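Let the Short Films Run Long

Every September the Luvdale festival shows 109 short films, and every September it treats them like parsley. They go on at 9 in the morning, in the small hall behind the bus station, in blocks of 19 with no pause to work out what you just saw.

I have sat through a block. By the seventh film I was mourning a grandmother from the fourth.

Meanwhile the features get the Oyelaran theater, a carpet and up to 3,000 people who clap when the sponsor's logo comes on. Some of those features are two-hour films with 12 minutes of ideas. The shorts have the opposite problem, and it's a nicer one to have.

My proposal is modest. Put one short in front of every feature, as theaters used to do, and let the Vedo prize jury watch them with a paying crowd — coughs, popcorn and all. A director learns more from one restless row than from a plaque.

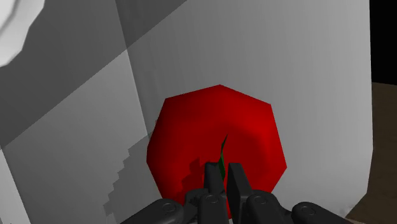 But Who Would Stay?

The festival says audiences come for the main event. Audiences also sit through four ads for Zudetti mattresses, and I have yet to hear of a walkout.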